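Cutting up old jeans

18/06/2024

I finally got round to the denim pile this week. It had been sitting at the bottom of the wardrobe since December and the last of it was two pairs with the knees gone. I want enough strips for a rag rug, 90 cm long, and I have 46 done so far.

I cut along the leg and leave the thick seams out, as they won't plait. The ends fray whatever you do. I used to hem them, but now I just let the threads go and trim them later.
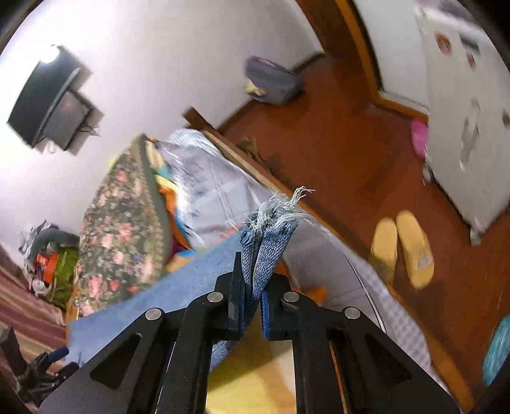

The folded fabrics on the bed are for a different job, probably cushion covers, and I'm not starting those until the rug is finished. Backing cloth is coming from Tometti. I still need to find a stronger needle.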